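4.3 Grasp-axis estimation for openwork objects

The segmentation stage described in Section 4.2 returns a single mask per object and fits a principal axis to it. For closed shapes such as bottles and boxes the fit is stable between frames. For objects with holes it is not. When the table shows through the object, the mask either fills the gaps or breaks into strips, and the fitted axis can swing by several degrees from one frame to the next. The planner, Pollow, treats each swing as a new target and replans, so the wrist never settles.

We changed two parts of the pipeline. First, the axis is no longer fitted to the whole mask. Senel, our perception module, divides the mask into segments by local width and fits an axis to the longest segment whose width stays within the jaw opening. Segments with internal gaps are kept for collision checking but take no part in the fit. Secondly, the axis estimate is passed through a short median filter, 8 frames long, before it reaches the planner. A longer filter gave smoother output but delayed the approach when the tool was moved quickly by hand during demonstrations.

The fingers themselves are a second source of error. In the wrist view they cover part of the object during the last stage of the approach, and a naive mask shrinks as they come closer. Senel therefore holds a fixed finger mask for each jaw width, measured once per tool, and marks covered pixels as unknown – neither object nor background. Segment ends that touch an unknown region are left open and do not count towards segment length.
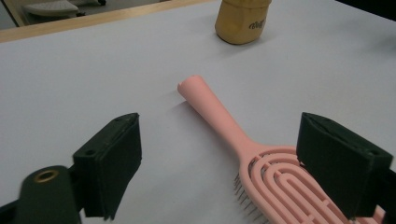 Figure 6. Wrist view with a vented hairbrush between the open fingers.

Segment choice matters most where a narrow part joins a wide one. The old method weighted every mask pixel equally, which gave the wide part most of the influence over the result. With the hairbrush in Figure 6, the white table is visible between the rings of the head, and the right finger hides part of it, so both faults described above apply to the same region. The smooth handle has neither problem, and the new method fits the axis there. The yellow container further back is a separate mask and is passed to Pollow only as an obstacle.

The test set contains 508 approach sequences, labelled by Nele Vanhove and checked by Henk Segers. Sequences in which the two disagreed on the grasp axis by more than 10 degrees were labelled again from the start. Timing was measured on the Camenzind controller with logging switched off – the logger shares a bus with the camera and would otherwise distort the results.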